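I bought the Jistholm wall shelf in March, after two winters of keeping paperbacks in a wine crate. It comes from Hviid, who are very proud of the box. The box is lovely. I would put books in the box.

Inside are two uprights, four boards, a bag of fixings and a leaflet in which a cheerful round-headed person builds the whole thing in six drawings. He is smiling in all of them. He has not met my walls, which were plastered by someone in a hurry and hold a screw the way warm butter does.
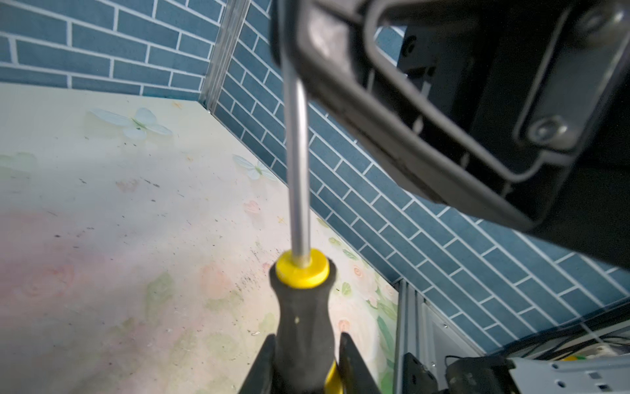 The boards themselves are good. They are 900 mm long, 200 mm deep and heavier than I expected, with edges that don't snag your sleeve. Hardbacks sit on them properly and so does a teapot. The finish is called Filtside, a sort of matt oatmeal, and it shows every thumbprint until you give up wiping.

## Putting it up

The leaflet says 30 minutes. I started after lunch on a Wednesday and put the last board in as the news came on. Most of that went on the uprights, whose holes are very slightly too small for the screws supplied. Drill them out a touch before you hold anything against a wall and you'll keep your temper longer than I did.
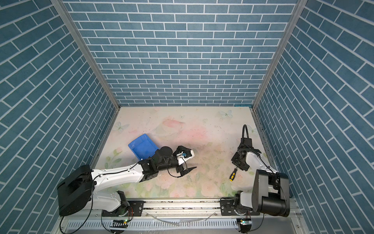 *Blue brick pattern on the walls, flowers and butterflies underfoot.*

My last shelf was a Rikov, which cost less, went up in an hour and leaned to the left for the rest of its life. The Jistholm is level. I check it more often than is healthy, usually with a marble.
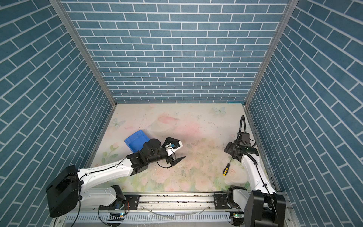 ## Would I buy it again?

Yes, though I'd throw away the wall plugs on arrival and get decent ones from the hardware shop. Four stars. The fifth is still in the bag of fixings, with the washer I never found a place for.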